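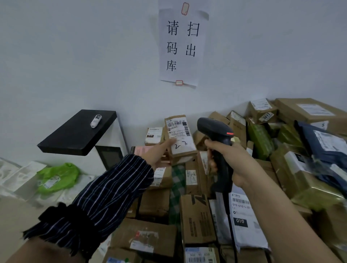
Sallow, the parcel-handling project I keep banging on about, has hit 352 recorded pick-ups! Each one is a person finding a parcel, turning the label round and scanning it, filmed from head height so the software can learn from it (dull for us, lovely for the model).

Rosine Lacroix at Bestari, who runs the recording, tells me 192 of those were done in the last fortnight. She wants 2525 before any training starts, so we've a way to go yet. Padded envelopes and floppy plastic mailers are next on her list.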